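December 13, 2021

In Praise of the Ugly Sample Square

I want to make a case for the most boring object in any sewing room, the test square. Mine are four inches or so on a side, they come off the end of whatever I'm cutting, and they get stitched and washed and pulled at before the good fabric goes anywhere near the machine. I love them. I have a shoebox of them and I'd rescue that shoebox before I'd rescue most of the finished quilts, which is a strange thing to say a couple of weeks out from Christmas, when I have three finished quilts folded on the spare bed waiting for paper and ribbon.

Everyone who teaches quilting will tell you to make a sample. Almost everyone who quilts skips it. I skipped it for years! You've just come home from the shop with a beautiful two metres of something, the light is good, the kids are out, and the last thing you want to do is chop a corner off and sew it to a scrap of flannelette. I understand completely. But I've come around so hard on this that I've become a bit of a pest about it at our Thursday group, and I thought I'd write it all down in one place so I can stop saying it over people's shoulders.

My conversion happened over a red. It was a gorgeous deep colour, sort of a cherry that had been left in the sun, and I paired it with a plain cream in a nine-patch for my sister's fortieth. I washed nothing. I tested nothing. I pieced the whole top, quilted it on my home machine over most of a winter, bound it by hand, and then put it through a cool gentle cycle the night before the party. It came out pink. It was a very even pink, too, as if I'd planned it, and my sister adores it to this day and thinks the cream was always that colour. (She doesn't read this. I hope.)

A square of that red sewn to a square of that cream, dropped in a jar of warm water while I made a cup of tea, would have told me everything.
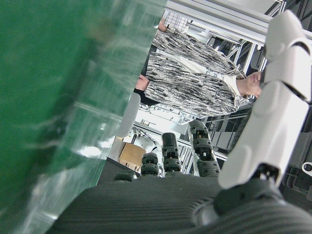
What a square can tell you

Bleeding is the obvious one, and if you only ever test for that you're already ahead of where I was. But once I got into the habit I found I was learning things I hadn't gone looking for, and that's the part I get so excited about.

Shrinkage, for a start. I had always believed that quilting cotton was quilting cotton. Then I sewed up squares from five different bolts, measured them, washed them hot and dried them hot, and measured them again, and the spread was enough to make me sit down. One had barely moved. One had gone in lengthwise and stayed put across, so that my square was now a very polite rectangle. Put those two next to each other in a block and you'll get that puckered, seersucker look along the seam. Some people want that look! I often want it myself. I'd just like to be asked first.

Then there's thread. I'm a fiddler with tension, always have been, and I used to do my fiddling on the actual quilt, which means that if you turn over anything I made before 2018 or so you'll find a corner where the bobbin thread lies flat as a ruled line and can be lifted off with a pin. Now I do it on the sample, with the same batting and the same backing, and I write the tension number on the square in pencil. Same with stitch length. I like a longer stitch than the books suggest, and I only know that because I've got a row of them side by side where I can run my thumb across and feel the difference.

And colour, real colour, after a wash and a dry and a few days on a windowsill. There's a green I bought from a little mill outfit called Sornano that looked like wet moss on the bolt and like school uniform when it was laundered. I ended up preferring the school uniform. It's the border on the quilt in our hallway, and it was going to be something else entirely until the sample came out of the dryer.

The shoebox

I should say how I keep them, as I do get asked, and the answer is not very well. Each square has a bit of cotton tape pinned to it with the name of the fabric, where I bought it, the month, and whatever I found out. My notes are dreadful. "Bled like mad, stopped after 2nd wash." "Nice. Needle 80 too thick." "Don't." I've got one from Mthembu, the fabric shop over in Bullutville that closed its doors and which I still mourn, that simply reads "oh this is lovely" with no further information at all.

I've tried to be more organised. I bought a binder with plastic sleeves and did it properly for one December, in that flat week between Christmas and New Year, and never opened the thing again. Squares in plastic sleeves can't be handled, and the handling turned out to be most of what I wanted them for. When I'm planning something I tip the whole box on the table and push the pieces around, and I find pairings I would never have thought up standing in front of the shelf. The orange and the grey in my neighbour's baby quilt were touching each other in the pile. That's as much design theory as I've got.

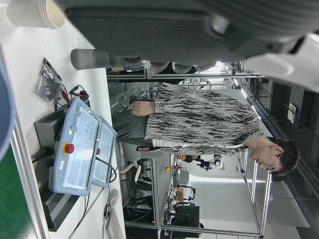

6 min read

Now for the arguments against, and I've heard the lot.

The first is that it wastes fabric. It uses fabric, I'll grant you. But I buy a bit extra of everything anyway, out of fear, and so does every quilter I've ever met, and that bit extra has been sitting in tubs under beds since the beginning of time. A four-inch square is the most useful thing it could possibly become.

The second is that pre-washing does the same job. I do respect the pre-washers, they're tidy people with good ironing boards. But pre-washing tells you what happened to the fabric, and it tells you after you've done it to all of it. You also lose the lovely crisp finish that makes cutting such a pleasure, and you're left with those frayed edges wound into a rope around the drum. I'd sooner wash one small square, find out it's perfectly well behaved, and cut the rest with the starch still in.

The third argument is the one I have real sympathy for, and it's that sampling takes the fun out. Somebody at our Ballville retreat put it to me over lunch: she sews to stop thinking, and here I was telling her to take notes. I've turned that over a lot since. She spends her whole working week measuring and recording things, and she doesn't want to come home and do it again with a quilt. Fair enough. I'd never want to be the person who makes a hobby feel like a job for someone else.

But for me it has gone entirely the other way. Before the squares, I was a nervous sewer. I'd have 40 hours in a top and every one of those hours made me more frightened of the washing machine. I'd put off quilting it, I'd put off binding it, and there were tops in my cupboard that I was too scared to finish in case I ruined them. A quilt that never gets finished can't be ruined, and I had a good stack of them. When you've already watched the same fabrics go through the wash in miniature, most of that fear just goes. You can be bold! I use colours now that I'd have called reckless. I quilted a whole throw in variegated neon thread last spring because a little square of it made me laugh out loud, and if it had looked awful I'd have lost ten minutes.

There's another thing, which is harder to explain without sounding soft about it. A sample square is the only sewing I do that isn't for anyone. A quilt has somebody's name on it from the start. There's a birthday or a baby or a wedding attached, and I'm thinking about their couch and their dog and whether they hate purple. The square has no deadline and no recipient. It can be hideous. I can try a feather motif freehand and have it come out like a row of kidneys, and then try again right on top of it.
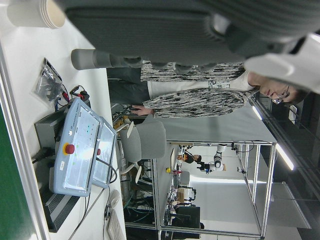 I think that's where I've actually improved, if I have. All the nicest bits of quilting I've managed in the last few years started as kidneys.

If you'd like to begin, please don't begin the way I did the second time, with the binder. Take whatever project is on your table this minute. Cut one square from each of the two fabrics you trust least (there are always two, and you know which ones they are) and sew them together along one side. Drop the pair in a jar of warm water with a tiny squirt of dish soap and leave it on the bench until it's in your way. Press it dry on a piece of old white pillowcase and look at the pillowcase. That's the whole job.

If you're enjoying yourself, do it again with batting in the middle and some quilting on top, and put that one through the real wash with the towels. Use your roughest setting. Be mean to it. Pin a bit of tape on and write down what you did, even if it's only "Don't."

A word for the knitters, who always turn up in my comments at this point to tell me they've been swatching all along and it's high time we caught up. You're right, you're right. I've watched how you do it, though, and at least half of you knit a swatch the size of a postage stamp, measure it straight off the needles, and never wash it at all. So I'll see you at the jar.

The three quilts on the spare bed have all been through the machine twice, by the way. I have the squares for each of them, and I've decided to tuck one in with every parcel this year, pinned to the card, pencil marks and all. My niece's has a tea ring on it from where I used it as a coaster in the planning stages. It washed out of the quilt fabric beautifully when I tested for that as well, so she can eat toast under hers with my blessing.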